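Plonum vs Zevby needle drivers on the suture bench

shanti_negi
Ok so I finally got both driver tips on the same arm this week and I have Opinions. The Plonum jaws grip a curved needle like they mean it, but the wrist feels mushy when I roll through the bite. The Zevby is crisper and drops needles if you look at it wrong. Anybody else running these on skin pads?

gourlay_fan7
Your mushy wrist is cable tension. Mine went soft after 160 cycles, I retensioned and it came right back.

shanti_negi
Did that Thursday! Better, still not Zevby crisp.

stomar
Disagree with both of you — it's the controller. Stock Lilex filtering smooths out everything under 7 Hz and you feel it as slop. Turn that down before you blame a tip. What are your knots like?

shanti_negi
Fair, I never touched the filter. Knots are ok I think? I'm doing interrupted stitches in black thread, working left to right, and I've got two tied with the right part of the cut still open. My loose thread management is terrible, I know. 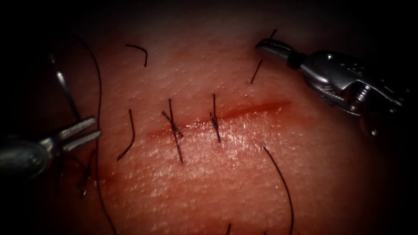
stomar
I'd still drop the filter first and redo the same pad with each tip, otherwise you're comparing two settings and calling it two grippers.

gourlay_fan7
Or spend ten minutes on the cables, it's free. Post numbers for both please, needle drops per 300 grabs would do me.

shanti_negi
Fine, fine, doing both this weekend. Filter first.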